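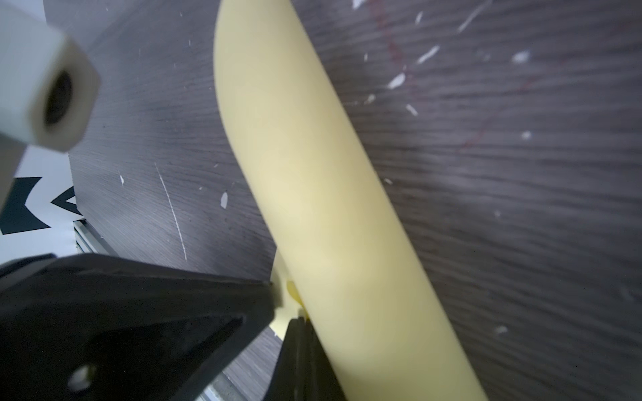
Blassgelber, länglicher Gegenstand mit abgerundetem Ende, Nahaufnahme.

Plilla – Zwischenzeiten und Rennabbrüche bei Bergläufen

Datenblatt zur Version 3
Stand: Januar 2019
Herausgeber: Zirov-Institut für Ausdauersport, Arbeitsbereich Wettkampfdaten

Kurzbeschreibung

Plilla ist eine Sammlung anonymisierter Zeitmessdaten aus den Bergläufen der Pustanberg-Serie. Erfasst sind die Durchgangszeiten an den Kontrollpunkten, die Zielzeiten sowie sämtliche Rennabbrüche mit dem letzten bestätigten Kontrollpunkt. Ergänzend liegen für jeden Lauf ein Streckenprofil und ein Wetterprotokoll vor. Die Sammlung richtet sich an sportwissenschaftliche Einrichtungen, an Veranstalter und an Vereine, die sich mit Renneinteilung, Streckenplanung oder der Lage von Verpflegungsstellen befassen.

Verzeichnisstruktur

laeufe/ – eine Tabelle je Lauf, Zeilen sortiert nach Startnummernschlüssel
profile/ – Höhenprofile der Strecken, Stützpunkte in gleichem Abstand
wetter/ – Protokolle der Stationen an Start und Gipfel
schema/ – Feldbeschreibungen und zulässige Werte
AENDERUNGEN.txt – Änderungsverzeichnis seit der Erstveröffentlichung
NUTZUNG.txt – vollständiger Wortlaut der Nutzungsbedingungen

Alle Tabellen liegen als Textdateien in UTF-8 vor. Trennzeichen ist das Semikolon, Dezimalzeichen das Komma. Wer die Dateien mit englischsprachiger Software einliest, muss beide Einstellungen ausdrücklich angeben.

Felder der Lauftabellen

lauf_id: Kennung des Laufs, identisch mit dem Dateinamen.
person_id: Schlüssel, der nur innerhalb einer Saison stabil ist. Eine Verknüpfung über mehrere Saisons hinweg ist nicht vorgesehen.
klasse: Alters- und Geschlechtsklasse nach der Ausschreibung des Veranstalters.
startblock: Zugewiesener Startblock. Das Feld bleibt leer, wenn ohne Blöcke gestartet wurde.
kp_01 bis kp_06: Durchgangszeit am jeweiligen Kontrollpunkt in Sekunden nach dem persönlichen Start. Jede Strecke der Serie hat 6 Kontrollpunkte.
ziel: Zielzeit in Sekunden nach dem persönlichen Start.
status: Gewertet, ausgestiegen, aus der Wertung genommen oder nicht gestartet.
letzter_kp: Letzter bestätigter Kontrollpunkt, nur bei Ausstieg belegt.
korrektur: Kennzeichen für Zeiten, die nachträglich von Hand berichtigt wurden.

Erhebung

Die Zeitmessung erfolgte mit Transpondern am Schuh und wurde im Auftrag des Veranstalters von der Firma Quinlan Zeitmessung durchgeführt. An den Kontrollpunkten lagen jeweils zwei Antennenmatten hintereinander. Meldeten beide Matten einen Durchgang, wurde die frühere Zeit übernommen. Fehlte an einem Kontrollpunkt jede Meldung, bleibt das Feld leer. Eine Schätzung aus den benachbarten Punkten wurde nicht vorgenommen.

Ausstiege wurden über die Rückgabe des Transponders oder über die Meldung eines Streckenpostens festgestellt. Der Zeitpunkt der Meldung ist nicht Bestandteil der Daten. Zwischen Aufgabe und Meldung lag häufig ein längerer Fußweg, sodass der Wert für Auswertungen ungeeignet wäre.

Das Wetterprotokoll enthält Lufttemperatur, relative Feuchte, Windgeschwindigkeit und Niederschlag. Die Gipfelstation war während des Oktoberlaufs der letzten erfassten Saison zeitweise ohne Strom. Die betroffenen Zeilen tragen den Eintrag „ausfall“ und sind vor der Berechnung von Mittelwerten auszuschließen.

Aufbereitung

Die Rohdaten wurden in zwei Durchgängen geprüft. Im ersten Durchgang wurden doppelte Meldungen, vertauschte Startnummern und Zeiten außerhalb der Rennöffnung maschinell markiert. Im zweiten Durchgang wurden die markierten Zeilen mit den Protokollen der Rennleitung abgeglichen. War eine Klärung nicht möglich, wurde die betreffende Einzelzeit entfernt, die übrige Zeile jedoch beibehalten.

Namen, Vereinszugehörigkeiten, Geburtsjahre und Startnummern sind nicht enthalten. Schwach besetzte Altersklassen wurden mit der jeweils nächstjüngeren zusammengefasst. Die Zuordnung ist in schema/klassen.txt dokumentiert. 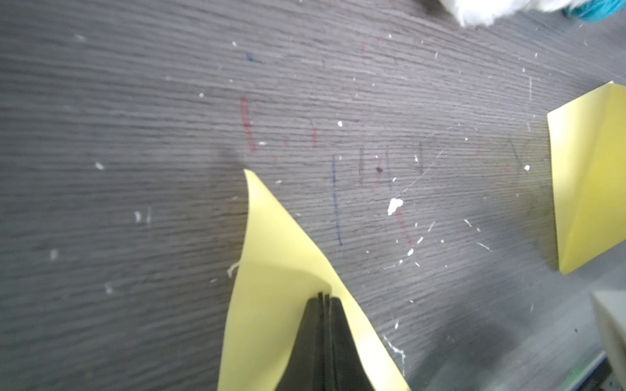

Vorgesehene Verwendung

Die Daten eignen sich insbesondere für die Untersuchung der Renneinteilung im Anstieg, für den Vergleich von Streckenabschnitten und für die Planung von Zeitlimits. Auch der Einsatz in der Trainerausbildung und in der Lehre ist ausdrücklich erwünscht.

Nicht vorgesehen ist die Bewertung einzelner Personen. Versuche, Teilnehmende durch Abgleich mit öffentlichen Ergebnislisten zu identifizieren, sind nach den Nutzungsbedingungen untersagt und führen zum Entzug der Nutzungserlaubnis. Ebenso wenig lassen sich aus den Ausstiegen medizinische Ursachen ableiten – ein Grund für den Abbruch wurde zu keinem Zeitpunkt erhoben.

Bekannte Einschränkungen

Die Strecken am Pustanberg verlaufen überwiegend auf Forstwegen, die letzten Abschnitte auf schmalem, steinigem Steig. Überholen ist dort nur an wenigen Stellen möglich. Zwischenzeiten im hinteren Feld spiegeln deshalb teilweise den Stau und nur bedingt das Leistungsvermögen wider.

Der Kontrollpunkt kp_04 wurde im Verlauf der erfassten Saisons hangaufwärts verlegt. Abschnittszeiten vor und nach der Verlegung dürfen nicht unmittelbar verglichen werden. Die jeweils gültige Lage steht in den Profildateien.

Kinder- und Jugendläufe sind nicht enthalten. Die Klasse der Wandernden, die ohne Zeitmessung auf die Strecke geht, fehlt ebenfalls.

Änderungen gegenüber der Vorversion

Das Feld korrektur wurde neu aufgenommen.
Die Höhenprofile wurden neu berechnet und geglättet; das verwendete Verfahren ist in schema/profile.txt beschrieben.
Fehlerhafte Startblöcke in den Tabellen der ersten Saison wurden berichtigt.
Die Einheit der Windgeschwindigkeit lautet nun einheitlich Meter je Sekunde.

Nutzungsbedingungen und Zitierweise

Die Nutzung zu Zwecken der Forschung, der Lehre und der Vereinsarbeit ist unentgeltlich. Eine gewerbliche Nutzung bedarf der schriftlichen Zustimmung des Herausgebers. Die Weitergabe veränderter Fassungen ist zulässig, sofern die Änderungen kenntlich gemacht werden und dieses Datenblatt beiliegt.

Bei Veröffentlichungen ist wie folgt zu zitieren: Zirov-Institut für Ausdauersport, Plilla – Zwischenzeiten und Rennabbrüche bei Bergläufen, Version 3.

Pflege und Rückmeldungen

Die Sammlung wird nach Abschluss jeder Saison fortgeschrieben. Fehlermeldungen nimmt der Arbeitsbereich Wettkampfdaten schriftlich entgegen. Anzugeben sind die Versionsnummer, der Dateiname und der Schlüssel der betroffenen Zeile. Personen, die an einem der Läufe teilgenommen haben und die Löschung ihrer Daten wünschen, wenden sich bitte an den Veranstalter, der das Anliegen zusammen mit dem zugehörigen Schlüssel an das Institut weiterleitet.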